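My month of sleeping badly for science

I joined a memory study at the Dralora sleep lab. We were 21 people, and each evening we had to learn 20 pairs of words before bed.

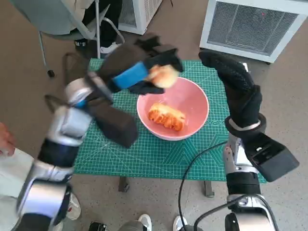 Bread and a pink bowl.

In the morning they tested us again. On good nights I remembered almost all the pairs, but after a short night "candle" and "river" had nothing to do with each other any more.

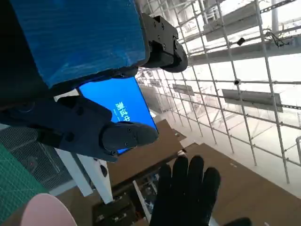

The worst was the week with two alarms. I became slow in the afternoon and I was angry with my bicycle.
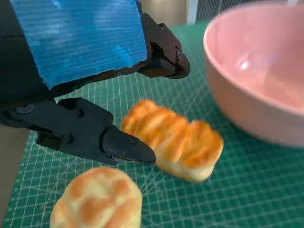 Gumaro Varela wrote to me that a nap of 20 minutes before the test had saved his score, and that I should try it. I did, and I slept for over two hours. 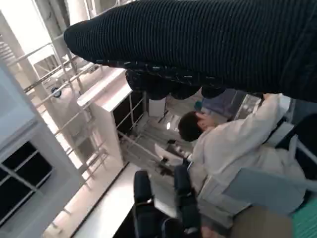
Did they tell you your own results, or only the average of the group? I waited until March for mine and then it was one page.

They gave me my own, in a small table. I keep it in the kitchen drawer.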